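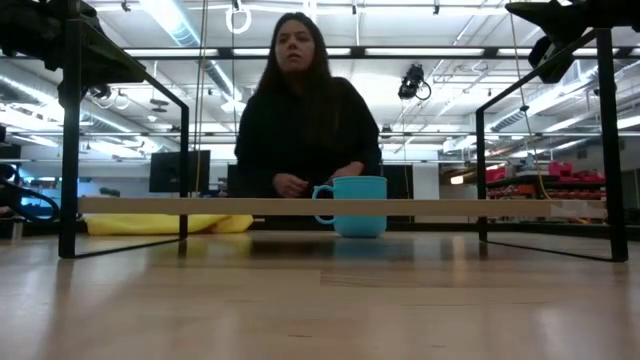 At the bench in the Wurosville workshop, turquoise mug to hand.

Automation at Prirance: Your Questions

Collected from the suggestion box, the break room and one long note taped to the microwave. Replies are by Tarun Shakya unless marked otherwise.

Is my job going away?
No. Parts of it are. If your favorite part was moving things from one shelf to another for 6 hours, we are sorry for your loss. All 19 people on the floor when the project began still work here, 2 of them in jobs that didn't exist before.

What does the new job look like?
Quieter. You set up a task, watch it run, and step in when it goes wrong. There is more sitting and waiting than the training slides suggest. People who used to complain about their feet now complain about the chairs.

Do I need to know how to code?
You need to know how the work should be done, and be able to tell when it isn't being done that way. Dwivedi handles the software. Benedikt Ostermann tried to learn some over the winter and has asked us to stop bringing it up.

Who gets the blame when a run fails?
The log asks for a cause, not a name. Please fill it in. "It was being weird" appears often and has helped no one so far.

Can I stop the machine if something looks off?
Yes, always, and you don't have to ask first. You won't be marked down for it. Restarting takes 20 minutes – bring a book.

Are we being timed?
The cycles are timed. You are not. We know how that sounds, so the timing sheets are in the blue binder by the supervisor's desk and anyone can read them.

Will the Monness site get the same setup?
In December, if the floor there is level by then. It was not level when we last checked.

Does the pay change?
Operators who finish the training move up one grade. Benedikt adds: "Check your first pay slip after that. Mine was wrong."

Where do I send more questions?
The suggestion box. Please leave the microwave alone.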